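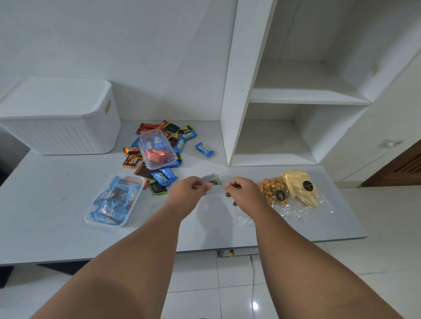 1/ Snack sorter at home, part two. Many of you asked how the arm is going after December, so I write a longer thread this time. The goods are on the white desk: chocolate bars, blue-wrapped candies in a clear container, coated peanuts in a bag. For now the hands are still doing the work.

2/ For the new people: I build a small robot arm in the spare room in Budport. Her name is Cele. She should take one snack from a mixed pile and put it in the right container. That is the full plan. She does not open anything and she does not eat.

3/ My first idea was to begin with the bags and leave the bars for later. I thought, a bag is soft, so it forgives you. This was wrong and it did cost me most of the winter.

4/ A bar has a direction. You find the long side, you close the fingers over the short side, you lift. If you are a little beside the center it still comes up, maybe crooked. The blue Kalpa ones became my standard test object and I still use them every evening.

5/ A clear plastic bag has no direction. It also has no color of its own. My depth camera looks at it and gives me holes in the picture, and around the holes it gives me values which are simply not true. One time the bag was, according to the camera, under the desk.

6/ So the first trick is the sticker. The small bag between the two hands has a dark round label inside, and the peanuts have a round black sticker too. I do not search for the bag anymore. I search for the dark circle, and the bag must be somewhere around it.

7/ This works well when the circle looks up. When the bag lies on its face, we have again nothing. I still have no good answer for this. At the moment Cele pushes the bag a little and looks again, up to 4 times, and then she goes on to another item.

8/ Second trick: pinch the top edge, not the belly. Look how a person takes such a small bag, with fingertips at the top. I was grabbing from above in the middle for weeks, with the peanuts rolling away under the fingers. I was a little ashamed when I changed it, it was one line in the program.

9/ It was Gerd Sperling who said it to me. He repairs sewing machines and has the bench beside mine at the shared workshop, where I do the printing and the cutting. He looked for one minute and asked, "Why do you pick it up like a stone?"

10/ Now the hardware, for those who wait for it. The arm has 6 joints. Servos are from Tovetix, the second smallest type. The frame is printed, except the upper arm, which I replaced by an aluminum tube after the printed one became soft near the motor.

11/ Please put some air between motor and plastic. I had read this advice before and I did not follow it.

12/ Gripper: two flat fingers with a thin layer of silicone. I tried four versions of the surface. Smooth silicone sticks to the plastic bags so much that they do not fall when you open the fingers. Silicone with ribs is too weak on the shiny wrappers. The present version is smooth only at the tip.

13/ The tip is good for the bags and the part behind it is good for the bars. It took me two evenings to cast it in a baking mold. The mold is not going back to the kitchen, this was discussed.

14/ Software: I use Tuvara for the motion part. It is slow to start and the manual has some pages that are older than the program, but the collision check is good. For the detection I trained a small model on my own pictures. I have 1,000 of them labeled, all by me, mostly with the radio on.

15/ Labeling is where you learn your snacks. For example, a red bar with yellow lettering and a red bar without it are the same thing for a weak model. I had one class "red" for both in the beginning and Cele was mixing them with very high confidence.

16/ Next problem, the pile. All demos you see online have the objects lying separately, with a nice distance. Mine lie on each other, and sometimes a full container stands on top of them. When you pull out the bar at the bottom, everything moves, and the picture you took one second before is old.

17/ My rule now: only take what has nothing over it. The model gives me the outline of each item, I compare the outlines, and the one that is complete goes first. Then a new picture, and again. It is slow. I am not in a hurry.

18/ The single bars which lie apart from the pile are the gifts of the day. She takes these first. I know it looks like cheating when I film it.

19/ Clear containers: same trouble as the clear bags, but with corners. The camera sees the candies inside and not the wall. Cele tried to take a candy through the wall of the container, many times, and with much force for her size.

20/ I solved it the boring way. I put a strip of masking tape along the upper edge of each target container, and she reads the tape. Somebody will say I should train for transparent objects. Yes. You are right. The tape cost me almost nothing and was ready before dinner.

21/ And loose plastic wrap. Please, if you build something like this, take away the wrap before you run it. It moves from the air when the arm goes by, then the program thinks there is something new on the desk, then the arm comes back to look, and it moves again.

22/ Results of the last full run, written down honestly with pencil: 52 items tried, bars very good, candies acceptable, small bags still bad. The worst is the bag with the strip-shaped ones. It is bulky and light and it turns in the fingers while the arm is traveling.

23/ For this I slowed down the wrist, only the wrist, when the class is "bag". It helps. I have also a small idea with a third finger from below, like a shelf, but the wrist servo has to carry it and he is already warm. (I call the servos he and the arm she. I don't know why.)

24/ Some questions from last time.

How loud is it? Like an electric toothbrush in the next room. After ten at night I do not run it.

25/ Can it handle fruit? I did not try. The fingers are too narrow for an apple, and a banana would be possible but I think sad.

26/ Do you share the files? The finger and the mold, yes, as soon as I have cleaned the drawings. There are some dimensions in it that I corrected with sandpaper and never wrote back. The rest of the arm I change too often.

27/ Why not a suction cup? I had one. On the flat bars it was better than the fingers, I must say it. On crinkled wrappers the air goes in from the side and the pump runs all the time. The pump is in a drawer and it may come back.

28/ Why does a person need a machine for this? My sister sends a big parcel of mixed sweets two times a year and I portion them for the family. By hand it is done faster than one run of Cele. I like to build, that is my reason.

29/ What comes next: a better light first. The shiny wrappers give me white spots, and a spot on a wrapper looks for the model like white lettering. I want to try two lamps from the side with baking paper in front. If this is not enough, I try a polarizing filter.

30/ After the light, the bags again. I want to do it with two arms at some point, one holds the top edge left and one holds it right, like the hands do it. With two points the bag hangs flat and the sticker stays visible. But a second arm means a second set of servos, so first I have to save a little.

31/ If somebody has experience with Tuvara and two arms on one desk, please write to me. I am interested mostly how you tell each arm where the other one is. In the manual it is half a page and the drawing is missing.

32/ Correction to 12: the silicone is the medium hard one, I wrote soft in the old thread. Soft was version two, and it tore at the tip.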